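Drirnberg community kitchen to stay open two more evenings

28/01/2020

The community kitchen on Dorko Street in Drirnberg will open on two more evenings a week from next month, the town council has confirmed. Until now it has served meals at lunchtime only.

The council approved the change after 27 households asked for a later sitting, most of them people who work shifts at the Guvar packing plant and cannot get there by noon.

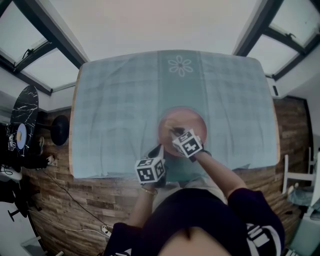
A plate on a checked tablecloth. Evening meals will be served from 5:30 p.m.

Ragnheiður Hafstein, who manages the kitchen, said the room seats 40 and that the evening menu would be kept short at first. "Soup, bread and one hot dish," she said. "We can add to it once we know how many are coming."

Shota Noguchi has been hired as evening cook. He previously worked at the Kudo cafeteria near the train station.

Meals will cost the same as at lunch, and children under five eat free. Places can be reserved at the front desk or by phone before 3 p.m. on the day. The council will review the longer hours in September.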